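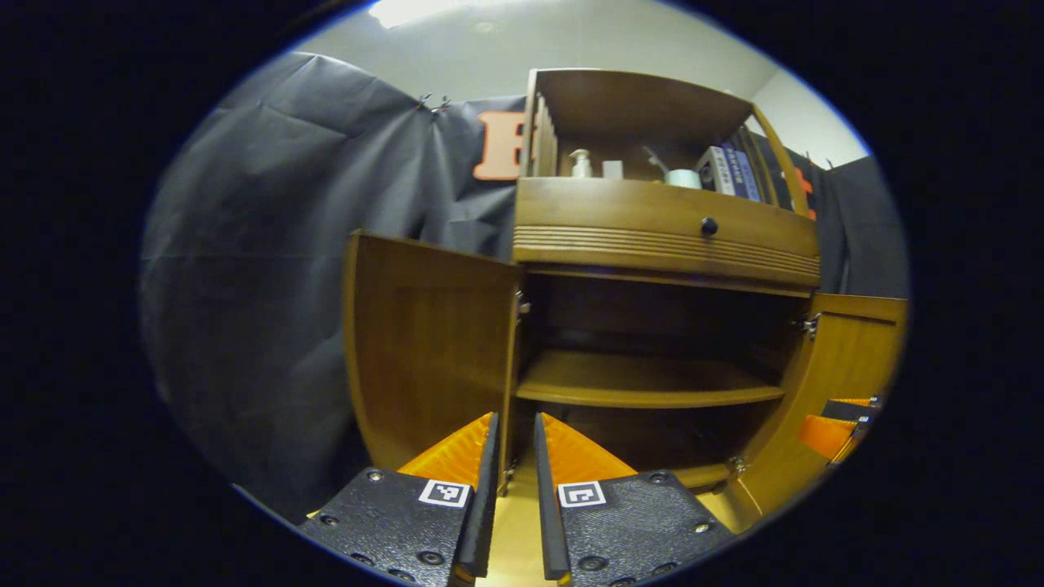

Hanna Krawczyk wrote back within the hour that she would not paint anything until she knew what the old finish was, and asked me to post the whole story in one place so people could stop guessing. So this is the whole story.

I have a wooden cabinet that I want to paint white for a spare bedroom. It came from an estate sale. The finish is clear and a little yellow, and it feels slightly tacky on the inside of the doors when the weather is humid. I tried wiping it with dish soap and water and the rag came away brown. I let it dry for two days and it was still tacky.

My plan was to sand lightly with 120 grit, use a water-based primer, and then put on two coats of satin enamel. The man at the paint counter at Hevico said that was fine. My sister-in-law says the yellow will bleed through and that I need shellac first. I don't have a garage, so anything with strong fumes has to be done on the back porch, and I would need to take the doors off and carry the rest out with help.

Do I need to strip it, or can I paint over what is there? Also, do the insides have to be painted? I would like to leave them alone if possible.

Posted by Beatriz Garcia, May 2018

Pantelis Christodoulou

You do not need to strip it. You do need to find out what you are painting over, and that takes ten minutes.

Pick a spot on the back edge of a door. Put a few drops of denatured alcohol on a cotton swab and hold it there for a minute. If the finish goes soft and sticky, it is shellac. If nothing happens, try lacquer thinner on a fresh spot, outdoors and with gloves on. If that dissolves it, you have lacquer. If it wrinkles up or does nothing, it is probably varnish or polyurethane.

The tackiness may not be the finish at all. Brown on the rag after soap and water usually means years of furniture polish, cooking grease or smoke. Soap will not get all of it. Wash everything with mineral spirits, changing rags often, until they come away clean. Then wash again with a TSP substitute, rinse with plain water, and let it dry overnight. If it is still tacky after that, the finish itself is breaking down and you should take it off where it is soft. Primer will not stick to something that moves.

Sanding before cleaning is a mistake. It pushes the grease down into the scratches and you get little craters in the paint, called fisheyes.

Your sister-in-law is right about the bleeding. Water-based primer can pull tannin and old stain up into white paint. Sometimes it does not show until a week later. One coat of shellac-based primer stops it. The fumes are strong but it dries in 40 minutes or so, so porch time is short. After that you can use the water-based enamel you already have.

On grit, 120 is coarse for this. I use 180 before primer and 300 or close to it between coats, lightly, by hand.

Wubit Lemma

just use chalk paint. I did my mothers dresser with it, no sanding no primer, took one afternoon. it did turn kind of yellow by the drawer pulls but we put bigger knobs on

Yanling Deng

I agree with Pantelis on nearly all of it. A few things on the part about the insides.

You can leave them bare, but decide where the paint stops before you start. The usual place is the front edge of the frame. Run tape just inside it and pull the tape while the last coat is still a bit soft. I would paint both sides of the doors, though, even if you leave the interior alone. A door painted on one side only can cup over time.

If the inside smells or stays sticky after cleaning, one coat of clear dewaxed shellac will seal it. Don't use oil-based varnish in there. The smell hangs around for months with the doors closed.

Label the hinges when you take them off and keep the screws with the right hinge. Old screw holes are rarely all in the same place. If one is stripped, glue in a couple of toothpicks, let it dry, and trim them flush.

Wait at least two weeks before you put anything heavy on a painted shelf. Satin enamel feels dry the next day but it is still soft underneath, and books will stick to it.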